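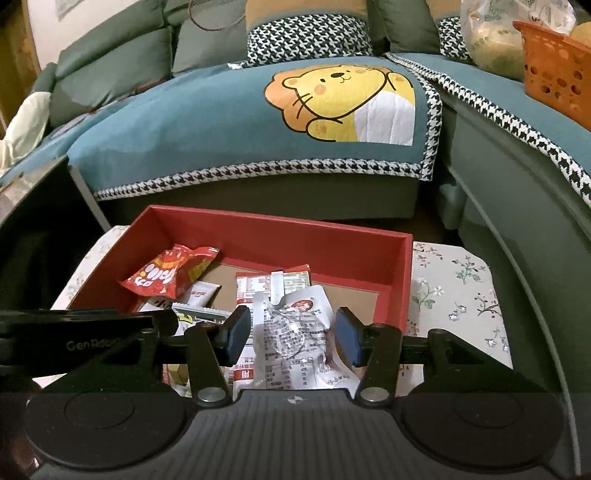

*Attachment 1 — the red tray with the silver-and-white hang-tab packet*

**Ticket:** 1244
**Opened:** 1 September 2024
**Opened by:** Yanling Hou
**Assigned to:** Ginevra Sanna
**Product:** Kivum mixed snack box, red tray with lift-off lid
**Subject:** Lid won't sit flat, packing card doesn't match contents
**Status:** Closed

**Yanling Hou, first message**

I ordered two of your mixed snack boxes as gifts. One is fine. On the other one the lid sits up at the back corner and slides off if you carry the box with one hand. I've turned the lid around and it does the same thing both ways.

Second problem, the packing card inside lists items I can't find. It says "Henine rice crackers" and there aren't any. There is a silver-and-white packet with a round red-and-white logo that isn't on the card at all. I've attached a photo of the box open on my table.

I need to give this one away on Friday. I don't mind repacking it myself if someone tells me how it's supposed to go in.

**Ginevra Sanna, support**

Thank you for the photo. I can see the silver-and-white packet and the hole in its hanging tab. Packets with a tab are taller than the ones the tray was laid out for, so I'd like to start there.

Could you check the following and write back with what you find:

1. Take everything out and put the lid on the empty tray. Does it close flat?
2. Look at the tan cardboard in the bottom. It should lie level, with no corner riding up the wall.
3. Read me the batch code on the back of the packing card.
4. Check that no packet is open or leaking. If one is, set it aside and don't include it in the gift.

**Yanling Hou**

1. Yes, the lid closes flat on the empty tray.
2. One corner of the cardboard was up a little. I pressed it down and it stayed.
3. Card says batch 300.
4. All sealed. The silver one is wrinkled but I squeezed it and no air came out.

I put everything back the way I remembered it and the lid is better but still not down. The white packet with the red panels was standing upright, so I laid it flat. That helped some. The red chip bag is the other tall thing, it's puffed up and I don't want to crush it.

**Ginevra Sanna**

Good, that rules out a warped lid or tray. It's a packing problem. I've asked the packing room about batch 300 and will post their answer below.

In the meantime please try this order:

- Cardboard base in first, pressed into all the corners.
- Flat packets next, lying down.
- Chip bag on its back along the left wall. Leave the crimped ends free. If you fold them under, the bag bulges in the middle and pushes the lid up.
- Hang-tab packet last, lying on its side, with the tab folded down behind it. The fold won't break the seal as long as you crease only the part with the hole.
- Small packets into whatever gaps are left.

**Internal note — Jianguo Yan, packing room**

Checked batch 300. The rice crackers were short in March and again last week, and the line swapped in another item of the same weight. The new item was meant to go in with a new card. 11 boxes went out with the old card before the change was caught. This customer's order is one of them.

The substitute comes on a hanging tab because it's the retail pack. I've asked for the version without the tab but we still have a carton of these to use up. Until that's gone, packers should fold the tab before the packet goes in, and nothing should be left standing on end. Instruction sheet updated and taped up at the bench.

Haiyan Liang is going through the other orders so those customers get the right card as well.

**Ginevra Sanna**

The packing room has confirmed that your box has the old card. The silver-and-white packet is the replacement for the rice crackers. I've emailed you the correct card as a one-page file, and a printed one is going out by mail — it may not reach you by Friday, so please use the emailed one if you need it. The ingredients for the replacement are on its own packet, and they're worth a look if the person you're giving it to has allergies.

Did the packing order work?

**Yanling Hou**

Yes. Lid is down on all sides and stays on when I pick the box up. Folding the tab made the most difference. I had to move one of the yellow packets twice before the chip bag would lie down.

I printed the new card. It came out slightly too wide for the tray so I trimmed the edge. No need for a refund, you can close this.

**Resolution**

Old packing card in batch 300, taller substitute item, cardboard base lifted at one corner. Repacked by customer. Replacement card sent by email and mail.

Card file resized to fit the tray. Checked by G. Sanna.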